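Cirnum Community Help
Simulation and Data > Evaluation

My policy gets a good score in color but a bad score in gray. Can I publish the comparison?

Asked 06/04/2026
4 votes

Hello all. I am testing a grasp policy in the Nouri house scenes, only in simulation. The robot has two arms and it must go to a tool on the floor and pick it up. I trained with 2,000 episodes. My question is about how to report the result, because my two evaluations do not agree and I am afraid to compare them in a wrong way.

What I have now:

1. Body view, in color. It has both grippers and the hallway with the white paneled front on one side and the wood panel on the other. I use this one for the approach part only. The whole view is very tilted, as I keep the raw orientation and do not correct it.
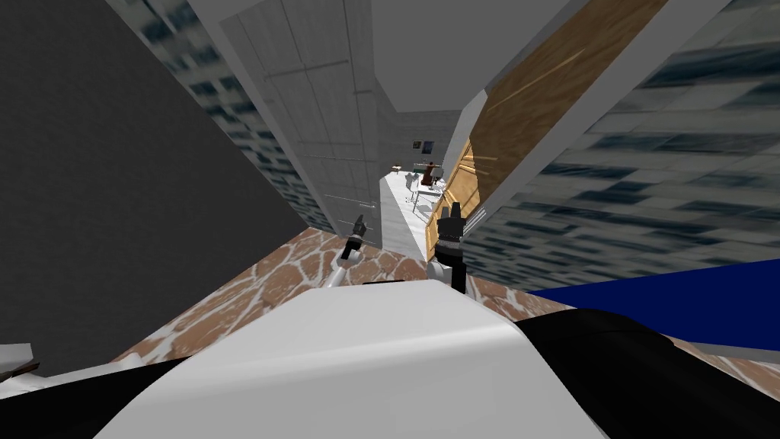
2. Gripper view, in gray. I use this one for the last part, when the fingers should close. The tool is like a hammer, with a block head that has wood grain and a smooth round handle, and in this view the handle points toward the open fingers. The floor tiles have many dark lines, seams and also crack lines, and I suspect that the policy takes some of them for the edge of the handle. There is also a very thin white line between the fingers. I did not find in the manual what draws it, and I don't know if the policy can see it too.

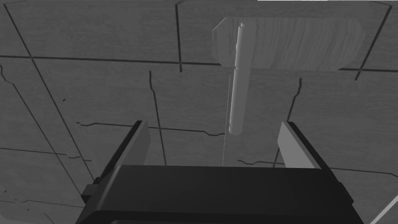 Bikero: You changed two things at the same time, the view and the color. From this you can't say which one makes the score go down. Run the gripper view in color and the body view in gray also, so you have 4 conditions, with the same seeds in each. Then make the table.

Thank you, this is clear. I have 14 seeds for each condition, I hope it is enough. I will run the missing 2 this week.

Answer 1 (accepted)

The comment is right about the 4 conditions, but please look at one more thing. "Score" must mean the same in all rows. If the body view is scored on the approach and the gripper view is scored on the closing of the fingers, then you do not have one experiment, you have two small ones. Choose the final grasp as the measure for everybody and report the approach in a separate column.

For the floor lines, I would make a simple test. Change the tile texture to one flat gray, keep all other settings, and run again with the same seeds. If the grasp score goes up, your suspicion has some support. It is still not a proof, as a flat floor also makes the tool easier to find. A second test with the seams kept and the cracks removed would tell you more.

About the thin line: search the render settings for debug drawing and switch it off before you evaluate. If it was on during training, write this in the paper.

14 seeds is few. Give the result of each seed and not only the mean.

Answer 2

I had the same problem in October with Sulletti and the reason was the gray conversion, it was done after normalization. Check the order. After I fixed it the difference was almost gone.

Answer 3

Just train in gray from the start?

Reply from the asker: I thought about it, but then I cannot use my old checkpoints.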